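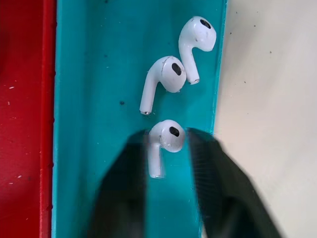 把持データの収集をはじめて三週目に入ったので、手順と気づいたことを順に書いておきます。やっているのは、小さくて滑りやすい物をつまむ動作の手本集めです。人が遠隔操作でアームを動かし、そのときの手首カメラの映像と関節角、指の開き具合をまとめて記録します。いまの対象は白いワイヤレスイヤホンで、ターコイズ色の細長いトレイに三つ置き、一つずつ取っていきます。軸の長さが違うものを混ぜているのは意図的で、短いほうは指を入れる位置がかなり変わります。

目標は3,000エピソード。9月末の時点で1,842まで来ました。ここでの1エピソードは、アームが初期姿勢から動き出して、物をつまみ、持ち上げて、指定の場所に置くまでです。途中で落としたものは別フォルダに入れていて、この数には含めていません。

操作しているのは私とNazar Yatsenkoさんの二人です。最初は一人でやっていましたが、一人だと癖が出ます。私は右側から回り込むように指を下ろすことが多く、記録を並べて再生したら軌道がほとんど同じでした。Nazarさんは真上からゆっくり下ろします。二人分を混ぜてから、学習後の動きが少し落ち着いたように見えます。まだ比較の条件をそろえていないので、印象の域を出ません。

1エピソードは長くて16秒。それを超えたら打ち切って撮り直します。迷って空中で止まっている時間が長い手本を入れると、学習した側も同じところで止まります。初週はこれを知らずに全部入れていて、あとで抜く作業に丸一日かかりました。

置き方について。はじめは毎回きれいに間隔を空けて並べていました。これだと評価のときに二つが寄っているだけで失敗します。いまは手に持って軽く落とし、転がったところから始めます。頭と軸が触れるくらい近いものも、そのまま使います。重なって片方が完全に隠れたときだけ置き直し。

イヤホンの向きは記録シートに書いています。メッシュが上、横、下の三区分。細かい角度まで書こうとしたら入力が追いつかず、二日でやめました。シートの列を減らしたら記入漏れも減りました。

指について。黒い指の内側の面に細い溝があり、つるつるしたプラスチックでもある程度は止まります。ただ、イヤホンの丸い頭を横からつまむと上に逃げます。軸の付け根に近いところを狙うと安定します。軸の短いものはつまめる範囲が狭く、最初のころは落下の大半がこれでした。

閉じる力は弱めの固定値にしています。操作者が加減できるようにした版も試しましたが、つい強く握ってしまい、二人で値がばらつきました。固定にしてからは記録の扱いが楽です。

カメラは手首側の一台を主にしています。物に近づくと指先がぼけますが、ピントは物のあたりに合わせたまま変えていません。Solange Paivaさんから、指先にも合うように奥へ下げたらどうかという意見をもらい、半日だけ試しました。今度はイヤホンが小さくなりすぎて、メッシュの向きの判別が怪しくなります。元の位置に戻しました。

掃除の頻度について聞かれたので書きます。トレイの底は90エピソードごとに拭いています。毎回は拭きません。細かいごみや点々が多少あるほうが、実際に使う場所の見た目に近いからです。イヤホンの擦り傷も同じ扱いで、新品には替えていません。指の内側だけは別で、ほこりがつくと滑り方が変わるため、作業の区切りごとに拭きます。

照明は一種類で始めました。これは失敗でした。夕方に窓のブラインドを開けたまま評価したら、白い表面のハイライトの位置が変わって、指が手前で閉じるようになりました。先週から、照明の向きを変えた回を少しずつ混ぜています。枚数の配分は決めきれていません。

データの点検はAdanech Kahsayさんにお願いしています。見てもらっているのは、映像と関節角の時刻のずれ、打ち切り忘れ、指示文の間違い。指示文は「手前のイヤホンを取って右に置く」のような短いものです。「手前」が操作者から見てなのか手首カメラから見てなのかで一度もめて、カメラから見て下側、に統一しました。古い分は書き直し済みです。

保存形式はAgudeloという社内の変換ツールでそろえています。収集直後の生データは消さずに残します。前にフレームレートを落としてから元を消したことがあり、あとで必要になって撮り直しになりました。

落とした回も捨てていません。落ちる直前までの動きは、失敗の検出を学習させるのに使う予定です。ラベルは「滑り」「空振り」「隣に接触」の三つだけ。二つ寄せて置くようになってから「隣に接触」が増えています。指を開く幅を少し狭めてから下ろすと減りますが、狭めすぎると今度は空振りします。この幅はまだ調整中。

残りは軸の短いものを多めに集めます。その後に色の違うトレイでも同じ手順を試して、ターコイズ以外で動きが崩れないか見る予定です。結果が出たらこの下に追記します。

2024年9月30日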